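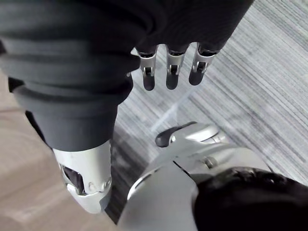
Dark gray fabric gathered in thick folds

Drape is the way a fabric hangs and folds under its own weight. The term is used in dressmaking, upholstery and the textile trade, where it is judged both by eye and by measurement. A cloth that falls into many small, soft folds is said to have a fluid drape. One that stands away from the body or forms a few broad folds is said to have a stiff or full drape.

Causes
Drape depends on the fiber, the thickness of the yarn, the weave or knit, and any finish applied to the cloth. Loosely woven fabrics usually bend more easily than tight ones of the same weight. Starch and some coatings reduce drape, while washing often increases it. Woven cloth cut on the bias, at an angle to the threads, hangs more softly than the same cloth cut along the grain.

Measurement
In the common laboratory test, a round sample is laid over a smaller disk so that its edge hangs free. The area of the shadow it casts is compared with the area of the flat sample. The result, called the drape coefficient, is given as a percentage. A low figure indicates a limp fabric and a high figure a stiff one.

Collections
The Buchanan Textile Library in Rumville holds 422 drape samples, most of them wool and wool blends from the former mills at Lonlow and Endness. The collection was begun by Effie Drummond, a pattern cutter, and cataloged by Kenneth Tosh. Each sample is stored flat and hung for 21 hours before it is measured. A revised catalog, edited by Catherine Pringle, was issued on January 9, 2020.

See also
Bias cut
Hand (textiles)
Pleat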